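Studio notebook, B room
November

Entry started 9.40 am, after the kettle.

Rarari reissue, side two. The transfer from the quarter-inch came out dull above 8k on the first pass, so I cleaned the heads, redid azimuth by ear against the hi-hat on track three, and ran the whole reel again. Second pass is the keeper. It is filed in the session folder as B2 and the first pass is still there as B1 if anyone wants to compare. Please don't tidy B1 away until Dagmar has heard both.

Notes by track, second pass:

Track one. Lead vocal sits where it should. There is a dropout on the left channel in the second chorus, very short, on the word "harbour". I tried patching it from the first chorus but the phrasing is different and the patch was audible. Flew in the right channel for the length of the dropout instead and faded both ends. Fine on speakers, just noticeable on headphones.

Track two. Print-through before the opening chord. You hear a ghost of the chord a second early. Cut the lead-in shorter and put a fade on it. The original pressing has it too, but I can't see a reason to keep it.

Track three. The backing vocals are louder than I remembered from the old single. Archie thinks the single was a different mix altogether and the album version was always like this. He has a copy of the single at home and will bring it in.

Track four. Left alone. It sounds good.

Track five. Slow one. There's a hum at 50 Hz and again at 100, low but steady, under the piano introduction. A notch at each took it out and took some of the left hand with it. Backed both notches off by half and now the hum is there if you listen for it and the piano is whole. I'd take that trade. Archie would not, he says.

Reel condition: the splice between four and five had dried out and let go on rewind. Remade it with fresh tape and marked the box. The leader at the tail is in bad shape and I replaced that as well. No shedding to speak of. The heads had a light brown film after both passes, normal for this stock.

11.15. Break. Valquíria rang about the sleeve. She wants the running order confirmed by the end of the month so the lettering can be set, and she wants to know if the bonus track is in or out. Told her in, provisionally. The label, Brenis, has paid for a run of 1000 on black vinyl and there's talk of a coloured one later if it sells through. The coloured run doesn't affect us, same lacquers.

The bonus track is the live one, from the cassette. It's 567 seconds long as it stands, which puts side two well over what Štěpánek will cut at a decent level. Options as I see them:

Edit the live track down. There's a long spoken bit in the middle where the band tune up and someone thanks the bar staff. Taking that out saves a fair amount but you lose the joke that leads into the last verse.

Move track five to side one. Side one has room. It ruins the running order, and the group have been firm about the order.

Cut the side quieter. Štěpánek will do it, but surface noise comes up and the slow one is mostly quiet already.

Put the live track on the download only. Simplest. Valquíria would need to change the sleeve copy, so she should hear soon.

I've done a rough edit of the first option to see if it holds up. The join is on a cymbal and I'm happy enough with it. Rough is in the folder as LIVE_EDIT_1. Level on the cassette is all over the place; whoever had the desk that night was pushing the vocals up every chorus. I rode it back by hand, no compressor yet.

1.30 pm. Checked side one again on the small speakers. The bass is heavier than I'd have it on the opener. Took a dB off below 80 and it stopped booming in this room, though this room lies at the bottom end, particularly in the corner by the door. I'd like someone to play it in a car before we sign it off. Hagos has offered his.

Also swapped the cable on the right monitor. The intermittent crackle we've been blaming on the Nuter interface was the cable. It's in the bin, with the ends snipped off so it doesn't get fished out again. The interface itself is behaving and I've put the buffer back to where it was before we all started fiddling with it. 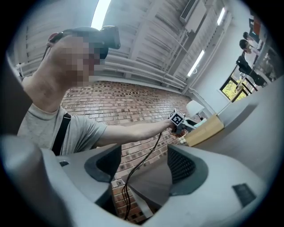 Doaa listened to the live edit after lunch and said the spoken part should stay, since the people who'd buy a reissue are the same people who were standing in the bar, and she would sooner lose the second guitar solo. I hadn't thought of the solo. It runs nearly as long as the talking and he plays much the same one on track one. Will try it as LIVE_EDIT_2 in the morning.

If the solo comes out and the talking stays, side two should come in at 19 minutes, and Štěpánek won't complain about that. It does mean asking the guitarist. Dagmar knows him best, so I've left that with her.

To do:
Ring Štěpánek and ask what level they'd cut at for that length
Archie to bring the single, compare backing vocals on three
Hagos to play side one in the car
Dagmar to hear B1 and B2, then B1 can be archived
LIVE_EDIT_2 without the second solo, talking left in
Tell Valquíria the running order stands, bonus track still provisional
Order splicing tape, we're on the last roll
Label the cassette box properly, the pencil has almost rubbed off

4.50 pm. Both reels back in their boxes, tails out. Session backed up to the second drive and to the one in the office. Monitors off. Left the tape machine on because I want it warm for first thing.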